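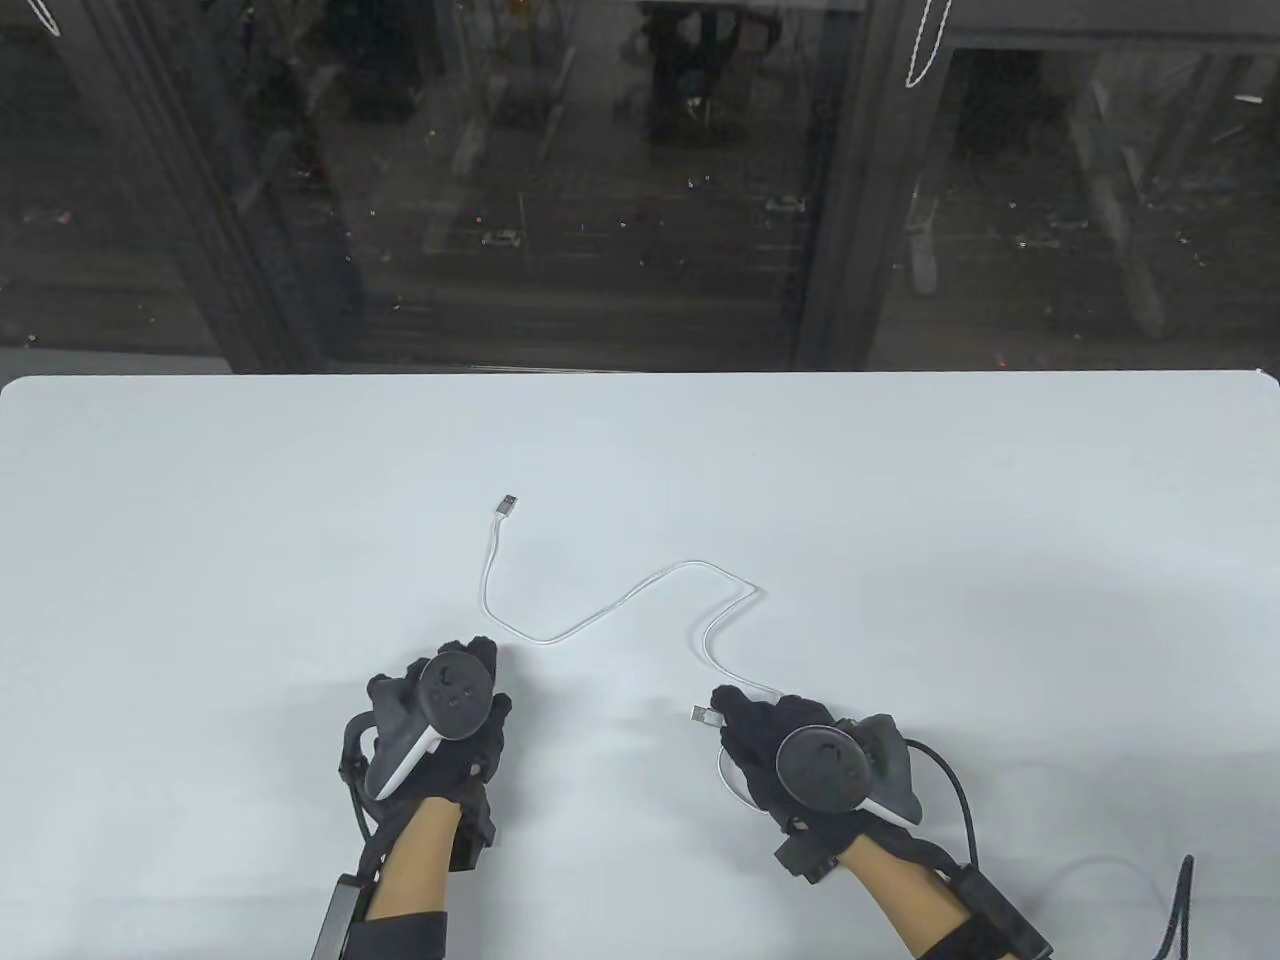
Gloves, controllers and the white USB cable on the bench.

Forums > Building a Setup > Budgets and Buying > Teleop kit for a small team

December, posted by Faith Biwott

Okay, first real thread from me after months of reading! We finally have money to buy our own teleoperation and hand-tracking kit, and I'm so excited I've rewritten the spreadsheet more often than I should admit. The plan is 3 stations, all doing small tabletop work: cables, plugs, little adapters, the fiddly stuff our arms are worst at.

Where I've landed so far:

Tracked gloves, one pair per station
Handheld controllers, one pair per station
Forearm straps and boxes to match
Plain white table per station
Spares and cabling: $500 for the lot

The last line is the one I keep poking at. Is $500 silly? The gloves we're leaning toward are the Wuneck ones. The other quote is from Sovel, and it's higher but has the straps included. I'd love to hear from people who have lived with either.

---

skakusora_fan
Congrats!! Fun stage to be at. $500 for spares is low for three stations, I'd double it. Cables go first. You've got one running off the glove, another off the controller, and they all get dragged over the table edge every time somebody reaches. We went braided on everything we could and I would do it again tomorrow.

Also get two sizes of glove per station. You didn't list sizes at all and small hands in a large glove give you garbage fingertips.

---

benchrat
Going to disagree on doubling it. Buy one station, run it for 15 working days, write down what breaks, then buy the other two with real numbers. We bought everything up front and ended up with a drawer full of the wrong straps and no spare gloves.

Wuneck vs Sovel, I've used both and either is fine. The straps matter more than the logo. If the box on your forearm slides you'll be recalibrating all afternoon.

---

Faith Biwott
Sizes! I can't believe I left that out, thank you. Adding a column right now.

benchrat, I like the one-station idea a lot, but the Wuneck discount only kicks in if we order all three together – it's nearly the price of a whole glove pair. Does that change your answer?

And since you both asked in messages what the task looks like, it's mostly cable and charger handling to begin with. Pick up the adapter, get hold of the USB end, that kind of thing.
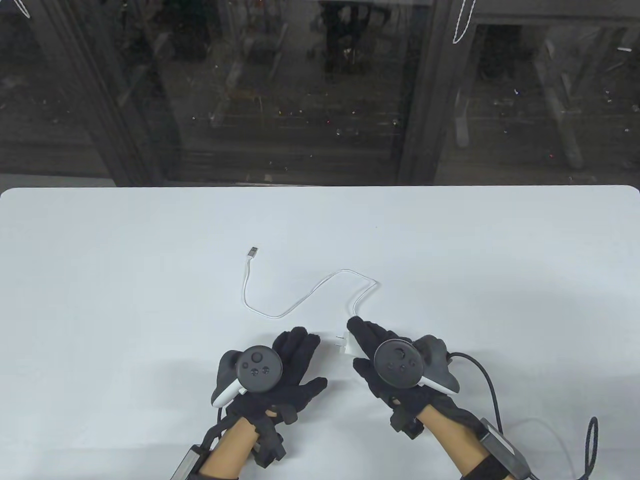
What I want from the budget is room to change the objects as we go. Adapters are cheap, so I'd put 13 different ones in the first order, with various prong shapes and a few colors of cable. White cable on a white table is a great hard case and I want to keep it in, but I want black ones and something bright too. Does anyone split task objects out from spares? Right now they're all in the same $500, and I'm starting to think that's my real problem.

---

châu_bench
Yes, split them! Objects are consumables, spares are insurance. We track them apart and it made the second order so much easier.

One thing I'd add is the table. Ours came from Châu and it's matte, which I really like. The first one we had was glossy and the overhead lights bounced right into the cameras. If there's a big window behind you, price a blind as well. Dark glass throws reflections of the whole room at night.

---

benchrat
The discount changes it a little. Ask if they'll hold the price while you take delivery of one station first. Sovel did that for us without any fuss. If Wuneck says no, I'd still go one at a time, but I get why you wouldn't.

---

skakusora_fan
I'd take the discount. Three matching stations from day one means any glove works anywhere, and that's worth plenty when one dies mid-morning. We'll never agree on this, benchrat :)

---

Faith Biwott
Love this, thank you all! New version has objects on their own line, two glove sizes, braided cables and a blind. I'm writing to Wuneck about split delivery this afternoon and I'll post what they say.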